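Products > Public Affairs > Contact and Consultation Records > Hondomstead

Hondomstead Consultation Register
Print this page | E-mail this page
Shares: 40

Hondomstead is a desktop and web register for people who run public consultations. It stores contacts, submissions, meeting notes and follow-up dates in one place, and it produces the contact log that most agencies ask to see at the end of a consultation period. It is made by Drernden and sold by license, per office.

The register is built around the submission. Each one gets a number when it arrives, whether by letter, e-mail, web form or a comment made at a meeting. You then attach it to a person or an organization, and to one or more topics. Topics are set up by your office before the consultation opens and can be split or merged later without losing the links.

Duplicate submissions are flagged on entry. Form letters can be grouped under a single parent record, with each signer still listed by name. If a signer has added text of their own, mark the record "mixed" and the added text is kept apart from the standard wording.
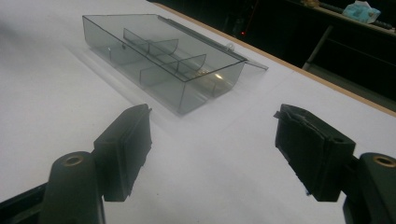
We have used the register for two road consultations now and the form letter grouping is the part we would not want to give up. Merging topics is a bit slow on the web version. I would also like to be able to change the number prefix halfway through, which you can't do at the moment.

Drernden reply: The prefix is locked once the first submission is saved, so that printed acknowledgment letters stay correct. You can add a suffix at any time under Settings, Numbering.

Meetings and calls

Meetings are entered on a single screen: date, place, who attended, what was raised, what was promised. Promises become follow-up items with an owner and a due date. Overdue items show in red on the owner's start page and stay there until they are closed or moved. Calls use the same screen with the place field left out.

Attendance lists can be typed in or imported from a spreadsheet. The import checks names against existing contacts and asks before it creates a new one.

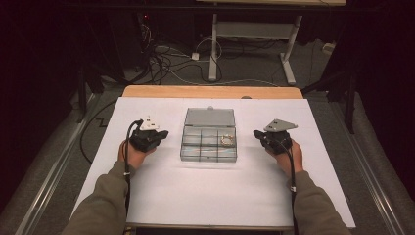

Compartment box with the lid up

Reports

The standard license includes 141 report layouts. Most offices use only a few of them. The ones asked for most often are Submissions by Topic, Open Commitments, Contact Log by Organization, and Late Submissions. All of them export to PDF and to spreadsheet format. Custom layouts can be made with the layout editor, or ordered from Drernden and its reseller Mac Giolla at the hourly rate.

License and price

Standard office license, one year: $3,208
Includes 4 named users, phone support and all updates released during the year.
Extra users are added singly or in packs. Read-only access for elected members and their staff is free.

Setup is done remotely. Offices near Milivport can book a half day on site, which has to be arranged before the license starts. Old records are accepted in CSV only. Please remove blank columns and check that dates are all in the same order before you send the file.

Requirements

Any current web browser. The desktop version needs Windows and a network drive that all users can reach. Backups are made nightly at 2 a.m. on hosted licenses. Offices that host the register themselves make their own backups.

Licenses renew in January. Offices that join later in the year pay by the month until then.

Comments (2) | Print this page | E-mail this page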